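Search posts
Search

Eirini Manolakis
Thread

1/ Laundry thread, as promised on Sunday. Several of you asked how we keep up with the towels at the rental. The short answer is that we didn't for most of the first year.

2/ The place sleeps six. In March we had back-to-back guests and I washed 147 towels. I know the number because I wrote it on the back of the cleaning sheet every time I emptied the machine.

3/ First change: no more matching sets. I used to buy white bath towels from Plomus and they went gray by summer. Now the beach and pool towels are all printed, the louder the better. Stains show less and guests don't mix them up with the bath ones.

4/ Second change: one basket per kind. White plastic with holes in the sides for the printed ones, a solid one for bath towels, a small one for kitchen cloths. The holes matter. Anything that sits damp in a closed basket overnight has to be washed again.

5/ Baskets go on the floor by the wall, never on the bed and never on the couch. Marble is cold to kneel on but it wipes clean and it gives you more space than any table we own. 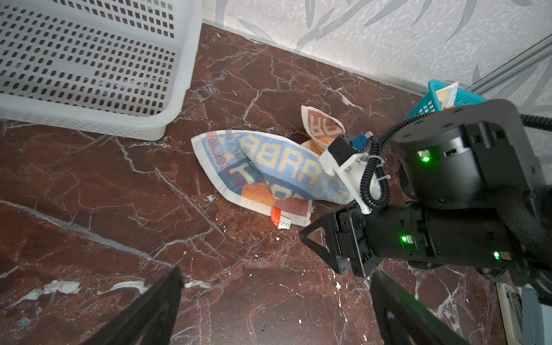
6/ Folding. I do long edge to long edge, then in half, then in thirds. Rafail Stamatopoulos does his own roll and it takes up twice the shelf. We have agreed that he does the kitchen cloths.

7/ If a towel has a border or a thick seam, fold so the seam is on the inside. Otherwise the pile leans and you find it on the floor the next morning.

8/ Care labels: leave them on until the first wash is done. I cut one off too early and put that towel in hot with everything else. It came out stiff and a good bit shorter – still usable, but only for the dog.

9/ Detergent. I switched from Clususo to Driltum and use less than the cap says. Too much soap is what made ours scratchy. No softener at all on towels. For the smell, a cup of white vinegar every fourth or fifth load.

10/ Cost, for the person who asked. A printed towel at the Serrano outlet is cheaper than a plain one if you take last season's prints. I spent 188 on the whole lot, including two spares I haven't opened yet.

11/ Drying is still the weak point. We have one line on the balcony and a rack inside. In winter the thick ones need a day and a half. I shake each one hard before hanging it and again when it comes down.

12/ I don't iron any of it. Sheets yes, towels no.

13/ Someone asked about sand. Shake outside first, then let the towel dry completely and shake it again. Wet sand does not come out, and it ends up in the filter – ask me how I know.

14/ Next I need to do the linen closet, where the top shelf is all pillowcases with no partners. If you have a system for those, reply here and I'll try it.

Contact | Copyright | Back to top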